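I met the woman who writes the obituaries for the Jarkthorpe paper at the diner across from her office, and she'd ordered pie before I even sat down. She's been at it 30 years. I asked if it gets heavy.

"Some weeks," she said. "Mostly I'm on the phone hearing about somebody's fishing boat."

Families always start with the dates, she told me, so she lets them get those out first and then asks what was on the kitchen table.
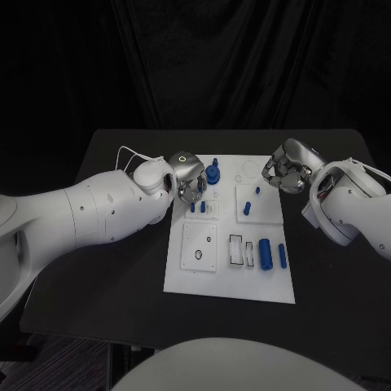
"You get the good stuff after that," she said. One call ran till 11 at night — a daughter reading her recipe cards out loud!

I wanted to know about mistakes. She winced. Back in July she left a grandson out of a list of 42 relatives, and his aunt called before breakfast. The paper ran it again, free of charge.

Has she written her own? "Two lines," she said, and went back to her pie.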